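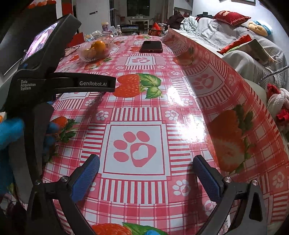 Ticket: second gripper set, quote and spare pads
Status: Waiting on supplier
Opened: November 2019

Hi all, me again! I'm trying to get the Plisport budget closed and I'm stuck on the hand-held grippers. The Protby quote has the 2 units we asked for, but the finger pads show up as a separate line with no quantity next to it. Are pads included with each unit or do I have to add them? I can't send this to purchasing with a blank in it (I tried that in July and it bounced right back).

Update: Protby says one pair comes on each unit and spares are sold in packs of 100. That's way more than we need! I asked if they'd split a pack. Jeltmont might, but they want a minimum order of $1000, and I'd have to pad it out with cables and chargers.

Update 2: tried the Panicker request form for the chargers and it keeps kicking me out at the cost code page. Same thing in two browsers. Can somebody on your end reset my access?

Update 3: access works now, thanks! New problem, the form wants a replacement year for each item. I put 2028 for the grippers and left the pads blank, seeing as they're consumables. It took it, so I'm leaving it alone.

Still open: split pack answer from Protby. Please don't close this one yet.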